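April, notebook of the storage bench

Morning, 9:20

The long run of the zinc-air cell has stopped during the night. The cycler says cycle 443, and the plan was 1,000. It went out on the charge side, with the voltage reaching the limit of 2 V, so the safety did what it should do. The discharge before it still looks normal to me, only a little shorter than the ones from last week.

I did not open the cell at once. First I copied the data to the Hivell folder and left the cell at rest for one hour, and wrote down the open circuit voltage on the yellow sheet. The sheet is in the plastic pocket at the end of this book. Please do not take it out, the ink is still not very good.

Then the question of the electrolyte. We filled 300 ml of potassium hydroxide in the beginning, and when I drained it into the measuring cylinder there was clearly less. A part of this is evaporation through the air electrode, we knew about it. But there was also a white crust on the outer side of the frame, near the lower screw, and this I do not like. I think it is carbonate and it means that the seal from Drestell is leaking there. The other screws are clean.
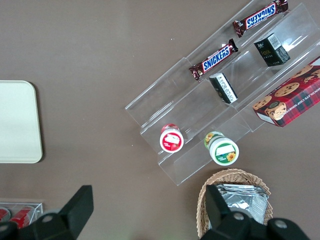
Snickers on the upper step of the clear stand.

Edmund Szczepańska came at 11:00 and we looked at the zinc plate together. He is of the opinion that the dendrites are the main thing and the leak comes second. There are long needles on the lower third of the plate, and one of them has gone into the separator. It has not gone through, as far as we can see with the loupe. The upper part is almost smooth. If the pump had been too slow I would expect the opposite, or at least something more equal, so I am not sure what to think.

He wants to try the pulsed charging again, the same as for the Flikby cells last year. I agree, but I would like to change the seal first and nothing else. Otherwise we will have two changes in one run and after it we will again discuss which one helped. We agreed on this: new seal, same charging, and a second cell in parallel with the pulse as soon as the other channel of the cycler is free.

Afternoon

Asked Ahonen for the thicker gasket. They have it in EPDM only, delivery next week. It is more expensive than I remembered — still cheaper than one lost run. 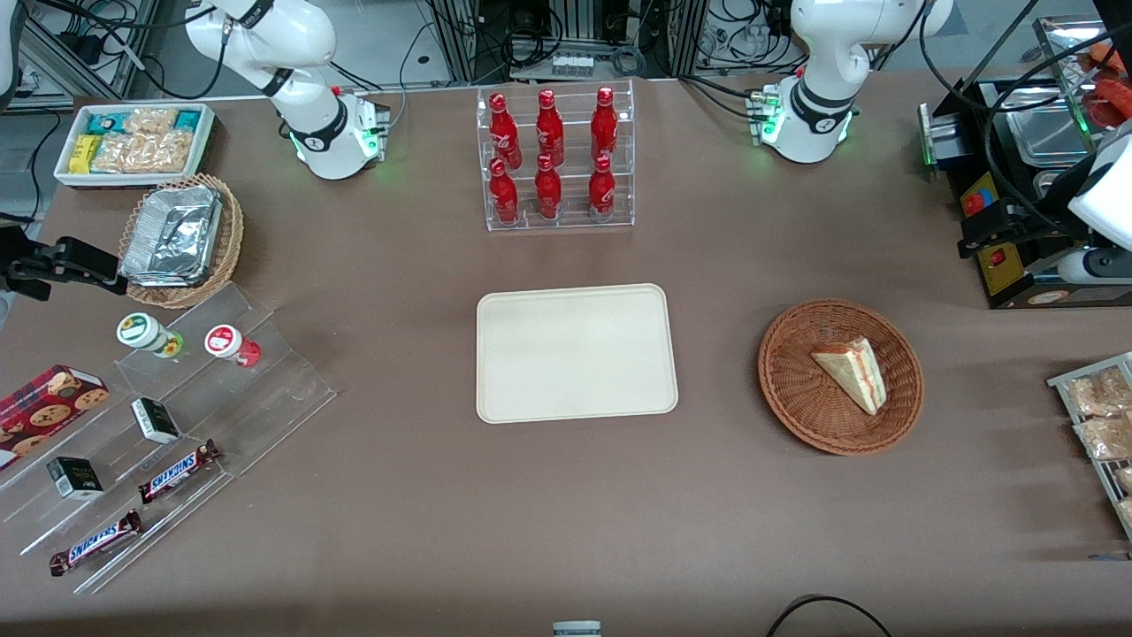 While waiting for the gasket I cleaned the frame with diluted citric acid, then water, then again water. The crust went away easily, so carbonate is probable. Under it there is a fine scratch across the sealing face. I can feel it with the nail but cannot say if it was there from the start. Sanded it by hand with the finest paper on the glass plate. It is better now, not perfect.

The air electrode I have kept in a closed bag with a little water, so it does not dry out. The label is on the bag. To me it looks all right, but there is a dark area at the inlet side and I want to measure the impedance before it is used again. The instrument is booked until 16:00.

16:40

Impedance measured. The arc at low frequency is bigger than in the fresh electrode, the series resistance is nearly the same. File name is in the list, with the remark "after stop". I would not use this electrode in the parallel comparison, only for practice with the new gasket.

To do:
Weigh the zinc plate when it is dry
Ask Edmund for the pulse settings, the old file does not open
Check if the humidifier bottle was empty at night (I forgot to look!)
Lower the alarm level on the cycler, so that we get the message before the cut-off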